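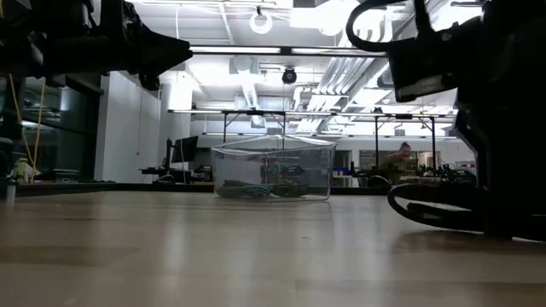 Tuesday, 9:40 p.m.

Rope inventory before the sailing season closes. Went through the locker in order of diameter, thinnest first. The 4 mm cord is fine. The 8 mm jib sheets have gone stiff over the last third of their length and the cover is fuzzed where they run through the fairlead. Core feels even, no flat spots. Soaked both in lukewarm water with a little mild soap, rinsed twice, hung them in loose loops in the garage out of the sun.

The main halyard is the problem. Glazed patch near the clutch, hard to the fingertip, and it no longer bends to the radius of the sheave. Cut 20 cm off the end to look at the core. Some fibers broken, cover slipping over them. It won't be used aloft again. Ordered a replacement from Wirnine, order 3292, plain polyester, whipped at one end only so I can set the length at the mast.

Noelia Quintana called from Rostville in the middle of this. She wants the old halyard for dock lines. Told her to cut out the glazed section first and keep what is left off anything heavier than a dinghy. She is still using the Davholm blocks from her last boat and says the bearings run free. 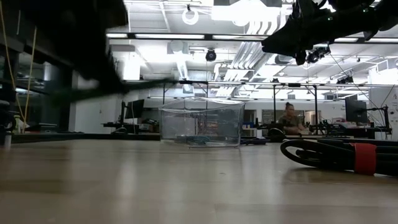

Can a glazed section be softened and put back to work? The surface may loosen a little with washing, but fibers that have melted together stay weak, so that length should be cut out.

Splicing practice after supper. Two eye splices in scrap three-strand, five tucks each. The first is uneven at the throat — I lost the lay on the second tuck and didn't go back. The second is acceptable. Fid needs sanding at the tip.

Still to do: mark the new halyard, check the shackle pins, find the whipping twine.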